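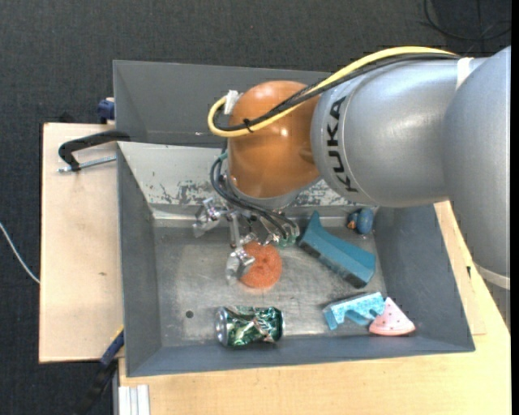
Haruna Morikawa wants the second tank of indigo left alone until the pH has been read on two days running. She wrote that on the sheet by the door after reading my last entry, and she thinks I fed it too early. Fair enough. I had gone by smell and by the color of the surface, and neither is a reading.

Jun 27, 2018

Tank 1: pH 10.6 at the start, 10.4 after dyeing. Liquid yellow-green under the film. Dipped the Mukar cotton, four dips, ten minutes each, with the same time in air between. Even color except on the selvedge, where I think the size was not fully scoured out. The second length got a longer scour with soda ash and came up better. Both are on the rack with tags.

Tank 2: pH 9.1. Low, and the liquid is bluer than I would like. Did not feed it, did not stir it. Lid on. Next reading tomorrow at the same hour.

Lime: the open sack from Van Rooij has gone lumpy at the top. I sieved what I needed and moved the rest to a bucket with a tight lid. Please use up the bucket before opening the other sack.

Fructose tests, small jars. 500 ml each, same stock, same lime, only the sugar changed. Jar A reduced fastest but dropped off by afternoon. Jar B was slower and still good when I left. Jar C never turned properly. I suspect the stock was not shaken before I poured C, so that one needs doing again before anyone draws anything from it.

Swatches from A and B are pinned on page 30 of the sample book. B is the deeper of the two after the same number of dips. They have been rinsed in plain water only. Vinegar rinse still to do, then wash fastness next to the older Clanamer strips.

Crocking is still the weak point. Dry rub on the Mukar piece is fine, wet rub leaves a clear blue mark on the white cloth. Haruna says shorter dips and more of them. I think the rinse is as much to blame -- we have been taking pieces out of the water while it is still running blue. Will split the next length in half and try one change on each.

Rondonbridge asked again for the linen by the middle of July. That is possible from tank 1 alone if it is not used for anything else. I told them the shade would be matched to the middle swatch on their card, dry, by daylight. They have agreed to that in writing and the note is in the order folder.

To do:
Calibrate the pH meter, the 10 buffer is almost gone
Repeat jar C
Second scour for the linen offcuts
Read tank 2 before touching it
Gloves, medium

Thermometer in tank 1 reads 2 degrees high against the glass one. Corrected in the log from this entry on, earlier figures left as written.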